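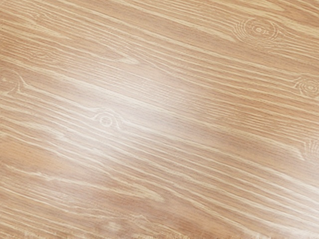
Light brown wood grain with plenty of knots.

Landeg Bread Club — progress report, second quarter

Hi Heledd,

You asked for the short version this time, so I'll try! We've now run the Monday class in Landeg all the way through, and the Rastthorpe one started in March, a bit later than I told you in the last report. The hall there had a heating problem and dough really doesn't like a cold room (neither do I).

We have 14 people signed up across the two groups. Most had never baked a loaf before they came. The Landeg group has moved on to rye and to a seeded loaf that Ákos Szilágyi brought over from his bakery days, and they've gotten pretty picky about crust, which I love. Rastthorpe is still on plain white tin loaves, plus one week of flatbreads when the yeast order didn't show up.

Between them the groups have baked 89 loaves. People take one home and the rest go to the Thursday lunch at Florkton. The lunch cooks asked if we could slice them first, so we bought a bread knife and a guide to keep the slices even. Sourdough has been slower than planned. Two of the starters died over the holidays and I had to beg a new one from Ákos, so that part of the course has slid into next quarter.

Money: we've spent $2,585 of the grant so far. Flour and hall rental are the big ones. Tins came in under budget, and I'd like to move the $49 left on that line over to thermometers if you're okay with it — just say yes by email and I'll keep that with the receipts.
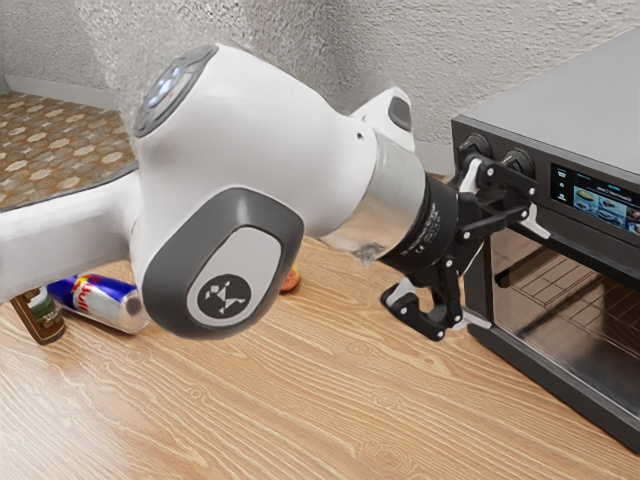
Baking at home has turned out to be the part people worry about most. Plenty of them don't have a full-size oven, or they have one that runs so hot on one side that the loaf comes out lopsided. So I've rewritten the recipe sheets with a small batch for a countertop oven, like the dark gray one on the right, and I've added a note about checking the height of the tin before you mix anything. The small batch needs a lower shelf and a foil tent for the last part of the bake. Three people have tried it at home and two were happy. The third got a pale bottom, and we're working on that.

Next quarter I want to get both groups through sourdough, finish the recipe booklet (Mallik Print has quoted for it and I'll forward that separately) and open a few more spots in Rastthorpe. I still need your decision on whether the booklet can come out of this year's money. If it has to wait, I'll hand out loose sheets for now and hold off on ordering the covers.

Come by any Monday, class starts at 6:30 p.m. and there's always butter.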